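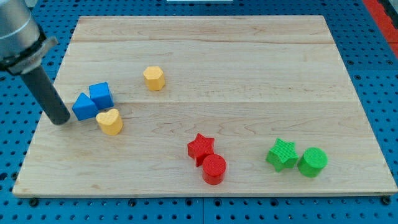
Tavville revisa el método de medición de fugas en su red de agua potable

El servicio municipal de aguas de Tavville modificará en diciembre el procedimiento con el que calcula las pérdidas de su red de distribución. El cambio afecta a la forma de delimitar los sectores hidráulicos, al horario de lectura del caudal mínimo nocturno y al tratamiento estadístico de los consumos no domésticos. La medida no supone variación de tarifas ni obras en la vía pública durante su primera fase.

La red tiene 493 kilómetros de conducciones, repartidas entre fundición dúctil, fibrocemento y polietileno. Hasta ahora el balance hídrico se obtenía por diferencia entre el volumen inyectado a la salida de los depósitos y el volumen facturado en cada periodo. El método es sencillo, pero mezcla en una misma cifra las fugas físicas, los errores de los contadores, los consumos autorizados sin medir (riego, baldeo, bocas de incendio) y las tomas irregulares. Además, las fechas de lectura de los abonados no coinciden con las de los caudalímetros de cabecera, lo que introduce desfases que en los meses de verano pueden alterar el resultado de forma apreciable.

El nuevo procedimiento divide la red en 14 sectores con entrada controlada. Cada uno dispondrá de un caudalímetro electromagnético en el punto de alimentación y de un registrador de presión en el punto crítico, que por lo general corresponde a la cota más alta o al extremo más alejado. Las válvulas de frontera permanecerán cerradas en régimen normal y su estanqueidad se comprobará mediante ensayo de presión cero antes de dar por válido el sector.

La responsable técnica del proyecto, Fadwa Bennani, indicó el jueves que la fase de comprobación de fronteras es la que exige más trabajo de campo. «Una válvula que no cierra del todo invalida los datos de dos sectores a la vez», señaló. «En los planos figura como cerrada y el modelo la trata como tal, de modo que el error pasa al balance sin que ningún indicador lo señale».

La lectura de referencia se tomará entre las dos y las cuatro de la madrugada, franja en la que el consumo doméstico es menor y la presión, en consecuencia, más alta. Al caudal mínimo registrado se le restará una estimación del consumo nocturno legítimo, calculada por número de acometidas y corregida en los sectores con hospitales, hornos de pan u otras actividades con demanda a esas horas. El valor restante se considera fuga y se convierte a volumen diario aplicando un factor que tiene en cuenta la variación de la presión a lo largo del día.

Ese factor es uno de los puntos que más ha cambiado respecto al borrador inicial. La primera versión multiplicaba el caudal nocturno por 24 horas, lo que sobrestimaba las pérdidas en los sectores con mucha diferencia entre la presión nocturna y la diurna. La versión aprobada emplea una relación potencial entre caudal de fuga y presión, con un exponente distinto según el material predominante. En las tuberías plásticas la abertura de la grieta aumenta con la presión y el exponente es mayor; en la fundición la sección de fuga apenas varía.

Abdelkrim Tawfik, encargado del tratamiento de datos, precisó que los exponentes se revisarán sector por sector una vez reunidas suficientes noches de registro. Hasta entonces se aplicarán valores tabulados. Las noches con maniobras en la red, roturas notificadas o uso de hidrantes se excluirán de la serie y quedarán anotadas en un registro aparte.

Los grandes consumidores recibirán un tratamiento independiente. El servicio ha identificado 40 puntos de suministro cuyo consumo nocturno puede desvirtuar el balance del sector en el que se encuentran. En todos ellos se instalará un emisor de pulsos conectado al contador existente, con transmisión de datos cada quince minutos. El suministro de los equipos se ha adjudicado a la empresa Sulline, que también se encargará de la integración con el sistema de telecontrol. La calibración de los caudalímetros corresponderá al laboratorio Ouazzani.

En cuanto a la localización de las fugas, el procedimiento mantiene el orden habitual: primero el aislamiento por tramos mediante cierre escalonado de válvulas, después la prelocalización con registradores acústicos y por último la correlación y la escucha directa sobre el pavimento. El documento técnico advierte de que la correlación acústica pierde eficacia en el polietileno, donde el sonido se atenúa en pocos metros, y recomienda en esos tramos reducir la distancia entre sensores o recurrir a gas trazador.

La primera prueba completa se ha hecho en el sector del Depósito Bajo. La presión media nocturna en el punto crítico fue de 470 kilopascales, por encima del valor de consigna previsto en el proyecto original. Hicham El Idrissi, jefe de explotación, explicó que la válvula reductora de la entrada trabajaba con un ajuste fijo heredado de una época en la que el sector abastecía a una zona industrial ya sin actividad. Se estudia sustituir ese ajuste por una regulación en dos niveles, uno diurno y otro nocturno, siempre que se respete la presión mínima exigida para la extinción de incendios.

Los resultados se publicarán por sectores y se expresarán en litros por acometida y día, además de en metros cúbicos por kilómetro y hora. El servicio dejará de emplear el porcentaje sobre el agua inyectada como indicador principal, por su dependencia del consumo: una bajada de la demanda eleva el porcentaje aunque las fugas no hayan variado. El dato porcentual seguirá apareciendo en un anexo para permitir la comparación con la serie anterior.

El texto del procedimiento, con las fichas de sector y los criterios de exclusión de noches, puede consultarse en la oficina técnica del servicio. Las observaciones deben dirigirse por escrito a Bouchra Benkirane, de la sección de planificación.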